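Brekora promete emprego apoiado em Guvidby, mas as contas ficam por explicar

22 de outubro de 2021

A Brekora, prestadora de serviços para pessoas com deficiência, apresentou esta semana em Guvidby um programa de emprego apoiado a que chamou Yang. O comunicado fala em "mudança de paradigma" logo na primeira linha e volta a falar nela na última. Entre uma e outra, há menos informação do que seria de esperar de um projeto pago em boa parte com dinheiro municipal.

O que se sabe é isto: o Yang quer colocar 100 pessoas em postos de trabalho no mercado aberto, com acompanhamento de um técnico durante os primeiros meses. A Brekora diz ter 304 utentes nos seus centros de dia e admite que a maioria nunca teve um contrato. Até agora assinaram protocolo 23 empresas da região, quase todas pequenas, e a lista completa não foi divulgada.

Na sessão de apresentação, a diretora do programa, Seija Manninen, garantiu que "ninguém será colocado num lugar só para compor a estatística". É uma boa frase. Faltou dizer como se mede o contrário. Questionada sobre quantas colocações terão de durar mais de um ano para que o Yang seja considerado um êxito, Manninen respondeu que os indicadores "estão a ser afinados com os parceiros".

A resposta não convenceu toda a gente na sala. Daryna Yatsenko, mãe de um utente e porta-voz de um grupo de famílias, lembrou o projeto-piloto que a mesma entidade conduziu em Horkthorpe. Entraram 20 participantes, houve fotografias com o presidente da câmara e um vídeo bem montado. O relatório final, prometido para maio, continua sem aparecer.

"O meu filho já fez três formações de preparação para o trabalho", disse Yatsenko. "Trabalho, ainda não fez nenhum."

A Brekora confirma que o relatório de Horkthorpe está atrasado e atribui o atraso à pandemia, que de facto complicou muita coisa em 2020, embora o piloto tivesse terminado antes do primeiro confinamento. Paavo Kemppainen, responsável pela avaliação, disse que o documento está "em fase de revisão interna" e não quis adiantar quantos dos participantes continuam empregados.

Há também a questão dos salários. O modelo prevê um período de experiência em que a pessoa recebe uma bolsa, paga pelo programa, e não um ordenado, pago pela empresa. Os promotores chamam-lhe transição. Brayden Zacharias, jurista que acompanha processos de discriminação laboral, prefere esperar pelo texto dos contratos – que, segundo a Brekora, só estarão prontos depois da abertura das candidaturas. "Se a bolsa puder ser renovada sem limite, temos um problema antigo com um nome novo", afirmou.
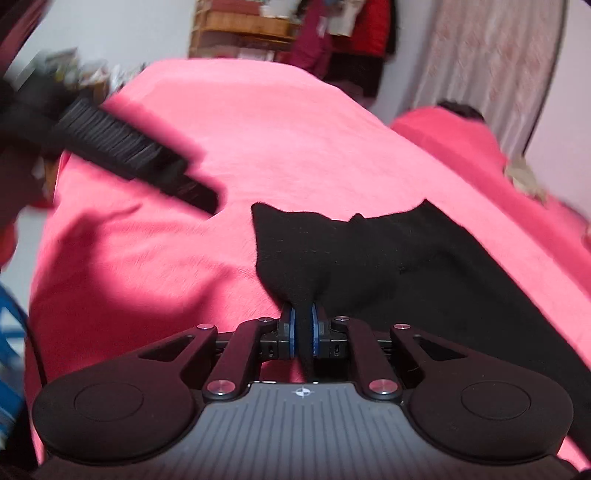
O que falta saber

A autarquia de Guvidby ainda não publicou o valor total da comparticipação nem o calendário dos pagamentos. Fonte do gabinete da ação social remeteu esclarecimentos para a próxima reunião pública do executivo, onde o protocolo deverá ser votado.

Também não é claro quem assegura o transporte. Várias das empresas aderentes ficam na zona industrial, servida por dois autocarros de manhã e um ao fim da tarde, nenhum deles com rampa garantida. Tsutomu Shimada, que usa cadeira de rodas e se inscreveu na sessão para falar deste ponto, ouviu que a mobilidade será tratada "caso a caso".

As inscrições no Yang são feitas presencialmente na sede da Brekora, no primeiro andar. Segundo a receção, quem não puder usar as escadas deve telefonar antes.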